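Burkwood Facilities Forum > Meeting Rooms and Refreshments > Water service: bottles or pitchers?

Dikow_Facilities
Posted June 12, 2023

Colleagues are asked to comment on the proposed change to water service in the small meeting rooms. Under the proposal, individual bottles would no longer be set at each seat. One clear pitcher would be placed on the table and filled before guests arrive. The proposal covers rooms seating up to 15 persons.

Reply from Rarnix_Events

This office supports the proposal. After our last reception we collected 121 bottles, most of them still more than half full. The octagonal plastic pitchers are light, and the flat sides give a secure grip.
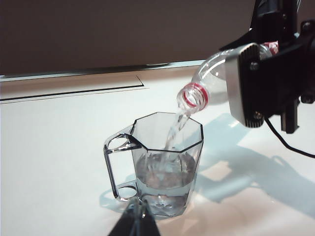
Reply 2 from Chiang_Reception

We must respectfully disagree in part. If the pitcher is to be filled from 500 ml bottles, the same plastic is purchased and a further task is added for staff. Filling should be done at the tap on each floor. We also note that pouring at a steep angle stirs up the water and may splash a white tabletop shortly before a meeting.

Reply 3 from Rarnix_Events

The point about the tap is accepted for floors that have one. The annex does not. Bottled water will remain necessary there, and staff may pour slowly, with the neck of the bottle held low over the open top.

Reply 4 from Burkwood_Catering

Please also consider lids. An open pitcher should not stand out for a full afternoon. Our practice is to empty and wash each one between meetings.

Reply 5 from Dikow_Facilities

Thank you for these comments. The draft will be amended to require tap filling where available and washing between meetings. Lids remain under review, as the supplier has quoted only for sets of 5. A revised text will be posted in September.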